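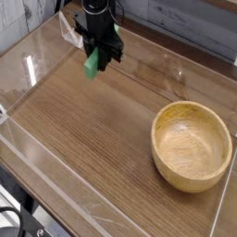 A round wooden bowl on one of the wood-grain tabletops, with clear acrylic walls at the sides.

Clear-sided tables to stay at Tostley sorting room

1 December 2025

The clear-sided tables brought into the Pluka sorting room in Tostley for a trial in May are to become a permanent fixture, the centre has confirmed.

The tables have a medium-brown laminate top with a wood-grain pattern and are closed in by low walls of transparent acrylic. They replaced the open trestles that had been used in the room since it opened.

Pluka takes in household goods, mostly kitchen and tableware, and sorts them for resale in its shop on the ground floor. Wooden bowls, egg cups, napkin rings, beads, jar lids and other small or round items make up a large part of what arrives. On the trestles these often rolled off on to the concrete floor, and a number were chipped or split before they could be priced.

Zdzisław Lis, who manages the sorting room, said breakages at the tables had fallen sharply over the summer.

"A bowl goes over on its side, it rolls, it stops at the wall," he said. "Before, it would have gone under the shelving and we'd have found it at the end of the week, if we found it."

He said staff had looked at several kinds of edging, including timber strips and a raised metal lip. Timber was cheaper but made it hard to see small items lying close to the edge, especially in the late afternoon. The metal lip scratched painted pieces.

The acrylic was supplied and cut by Ostrowski, a plastics workshop on the Tostley industrial estate, which has also agreed to replace any panel that cracks within 2 years. Each table took a day to fit. The walls are not all the same height, and a taller panel can be fitted on one side where a table stands next to a walkway.

Szymon Jabłońska of Ostrowski said the firm had mainly made shop counters and sneeze screens until now.

"It was a small job and a bit fiddly at the corners," he said. "The first set we made had square edges and people were catching their sleeves on them. We took them back and polished them off."

The work cost £100 a table, paid for out of shop takings. Pluka said it had no plans to raise its prices to cover the rest of the programme.

Not everyone in the room was in favour at first. Some of the sorting staff found they had to lift boxes higher to get them over the sides, and there were complaints of glare from the ceiling lights on the panels. The tables have been moved further from the windows and the boxes are now emptied on a side bench before the contents are passed across.

Cleaning has also changed. Ordinary glass spray is not used on the acrylic, and Pluka has asked staff to use a soft cloth with warm water and a little washing-up liquid. The laminate tops are wiped down at the end of each shift. Mr Lis said marks showed up on the clear walls more than he had expected.

"You do see every fingerprint," he said. "We've stopped worrying about it during the day."

Wooden pieces are checked by hand for cracks, woodworm and old varnish before they go downstairs. Bowls in good condition are given a thin coat of food-safe oil and left overnight. Those with a split that runs through to the base are not sold for food use and are marked as decorative. Prices for wooden bowls in the shop start at £2, with larger turned pieces priced one by one.

A further 6 tables will be fitted in the new year, when the room closes for nearly a week for repainting. The old trestles have been offered to the Trelliretti allotment society, which wants them for its plant sale.

The shop will stay open while the sorting room is closed, but no donations will be accepted during that time. Pluka is asking people not to leave bags or boxes at the side door, where items were damaged by rain last winter.

Once the room reopens, donations can be handed in at the counter on weekday mornings. Breakable things should be wrapped in newspaper, and bowls or dishes that stack should be packed with a sheet of paper between them. Electrical goods, knives and non-stick pans with worn coatings cannot be taken.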